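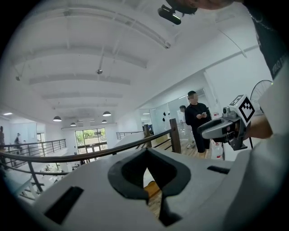
Oil or polyurethane for old wood floors?

Posted in: Home & Garden > Floors, Walls & Trim

We use cookies to remember your login and count visits. Accept / Manage settings

tramine_tom
We closed on a house in Flasville and the upstairs floors need to be redone. The finish is worn through in the hallway and by the bedroom doors. I rented a sander once before and did fine with it. My question is what to put on afterward. My wife wants hardwax oil. I was planning on water-based poly, three coats. We have two kids and a dog. The area is 1567 square feet if you include the stairs landing. Started 14/07/2024 pulling up carpet staples and still finding them.

sillplate
Poly. Oil looks great in December and by spring you're looking at every spot where the dog drinks.

mrs_kettering
I'll disagree with that. We've had oil down for six years with a Lab. When a spot gets dull I rub some more in with a white pad and it's gone. You can't do that with poly. Once poly is scratched down to the wood you either live with it or sand the whole room.

sillplate
You can recoat poly without sanding to bare wood. Screen it, vacuum, put on a fresh coat. You just have to do it before it wears through.

mrs_kettering
Right, and how many people do it before it wears through? The OP's hallway is what normally happens.

Dilek Yüksel
I refinish floors for a living, mostly around Darkstead. Both work. Questions I would ask first: what species is it, and how thick is the wood above the tongue? If it has been sanded several times already you may not have enough left for a full sanding. Pull a floor register and look at the edge of the boards. Also check whether the old finish is wax. Poly will not stick to wax, and a quick scuff won't take it off.

tramine_tom
Pulled the register. Red oak, and there's a good amount above the tongue. I don't know how to tell if it's wax.

Dilek Yüksel
Put a few drops of mineral spirits on a white rag and rub a corner inside a closet. If the rag picks up yellow or brown and the spot looks dull, that's wax.

gravelpit44
What did you get quoted for having it done? I got 3741 for a smaller upstairs than yours and thought it was high.

tramine_tom
Didn't get a quote. Sander rental and paper will run me 200 for the weekend, plus finish.

sillplate
Buy more paper than you think. You can return what you don't open.

gravelpit44
And do the edges by hand with a scraper where the edger won't reach. My neighbor Kaushik skipped that and he has dark corners in every room.

tramine_tom
Rag came up clean in two closets, so no wax. Going with oil in the bedrooms and poly in the hall. My wife picked the bedrooms.

mrs_kettering
Mask well at the doorways. Oil that gets onto the hall side will give you trouble with the poly.

Dilek Yüksel
Agree. Do the hall first, let it cure, then the bedrooms. And don't leave the oily rags in a pile. Lay them flat outside to dry.

Contact us | Forum rules | Back to top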